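Chapter 5
Feeding the Room: Menus, Numbers and Timing

I planned my first wedding supper in February, for 100 guests, in a village hall with a kitchen the size of a wardrobe. I'd spent weeks on the seating plan and one evening on the food (please don't do this).
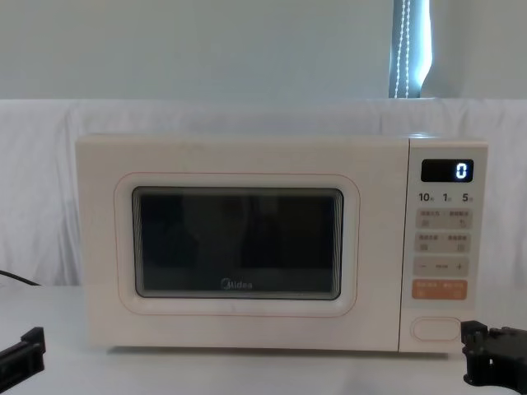
The couple wanted lamb, her mum wanted fish, and I said yes to everybody! By nine o'clock I had 16 plates too many of one and a very hungry top table.
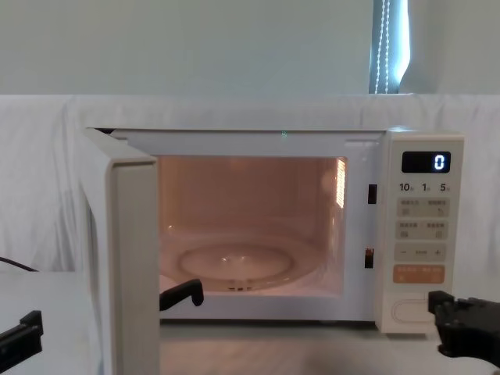 Ayman Ashour

So this chapter starts with the menu, well before we get to tablecloths. We'll look at how to ask guests what they eat, how to read a caterer's quote, and why the El Khatib wedding ran late.
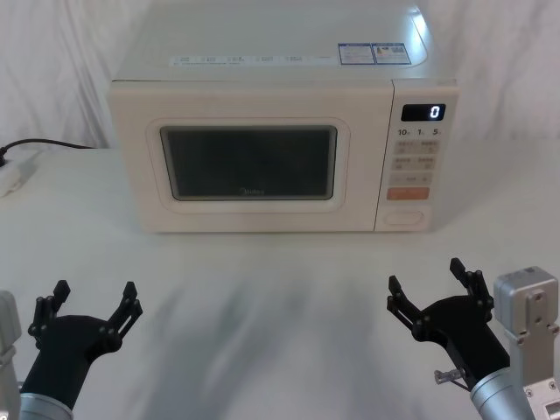

Fig. 5.1 Microwave oven on a white tabletop.

Money comes next. The El Khatibs had 2,000 pounds for food and drink, and I'll go through their list line by line, mistakes included.

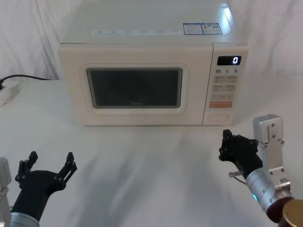
Fig. 5.2 Midea microwave, with labels on the top.

Before you read on, jot down the last wedding meal you ate and how long you waited for it. You'll need those notes for the first exercise.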